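프레르넬(Prernel) 딸기무늬 식탁보 한 달 쓴 후기

급하게 씁니다. 애 데리러 가야 해서 짧게.

12월에 긴 테이블용으로 하나 샀어요. 원래 쓰던 건 레데스마 무지 베이지였는데 김치국물 자국이 영영 안 빠져서 버림. 이번엔 무조건 무늬 많은 걸로. 얼룩 져도 티 안 나게요 ㅋㅋ

사이즈는 길이 210, 폭 152짜리. 우리집 테이블이 좀 긴 편이라 걱정했는데 맞아요. 양옆으로 적당히 내려옴. 앉았을 때 무릎에 살짝 닿는 정도? 저는 괜찮은데 남편은 거슬린대요.

색은 핑크, 빨강, 흰색. 체크에 줄무늬에 딸기에 동물 발바닥까지 다 들어가 있음. 상세페이지에서 볼 땐 너무 정신없나 싶었는데 깔아놓으니 귀여워요. 거실이 온통 회색이라 이거 하나로 분위기가 확 바뀜. 어른 취향은 아닐수도. 우리집은 애가 골랐어요.

겉이 반질반질한 타입이라 물티슈로 닦으면 끝. 우유 흘린거, 요거트, 짜장 소스까지 해봤는데 바로 닦으면 자국 없어요. 짜장은 까먹고 저녁까지 놔뒀더니 살짝 남았다가 주방세제 묻혀서 닦으니 없어짐. 사인펜은 안 지워집니다. 체크무늬 쪽이라 그나마 잘 안보임.

단점
처음 뜯으면 냄새 좀 나요. 베란다에 이틀 널어놨음. 접힌 자국도 오래 가요. 14일쯤 지나니까 거의 펴졌는데 가장자리는 아직도 바깥으로 좀 들려요. 무거운 걸로 눌러놔도 그때뿐. 클립 사려고 레타(Leta) 거 장바구니에 담아놨는데 배송비가 클립값이랑 비슷해서 고민중.
그리고 뜨거운 냄비 바로 놓으면 안 됨. 설명서에도 써있고 저도 무서워서 안 해봤어요. 받침 꼭 쓰세요.

요즘은 밥 먹을 때보다 간식 상자 정리할 때 더 많이 써요. 과자 봉지 쫙 꺼내놓고 상자에 나눠 담는데 부스러기 떨어져도 한번에 쓸어내면 되니까 편함.

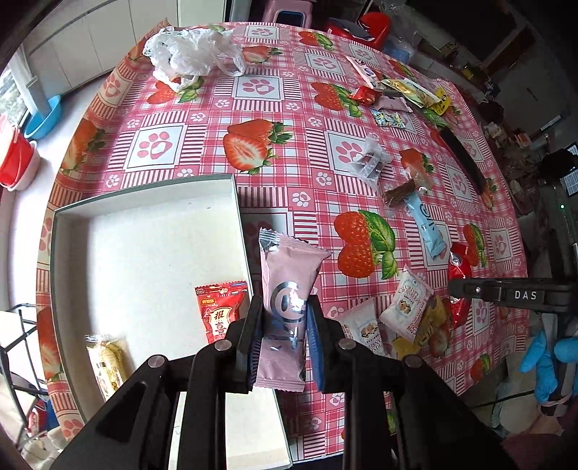 프레르넬 식탁보 위 간식 정리. 얕은 상자에 报喜 써진 빨간 사탕이랑 노란 롤 모양 간식

딸기 프린트는 실물이 더 진해요. 빨간 열매에 초록 잎 달린 것도 군데군데 있고요. 인쇄 번진 데는 못 찾음. 밑면은 미끄럼방지 아니라서 애가 잡아당기면 그대로 끌려와요. 컵 한번 엎을 뻔. 어린 애 있는 집은 참고하세요.

가격은 배송비 빼고 이만원 안쪽이었던 듯. 영수증을 못찾겠네요. 니른베르그 것도 비슷한 무늬 있던데 그건 원형만 나와서 패스했어요.

별 다섯 중에 넷. 하나는 가장자리 뜨는 거 때문에 뺐어요. 클립 사면 다시 쓸게요.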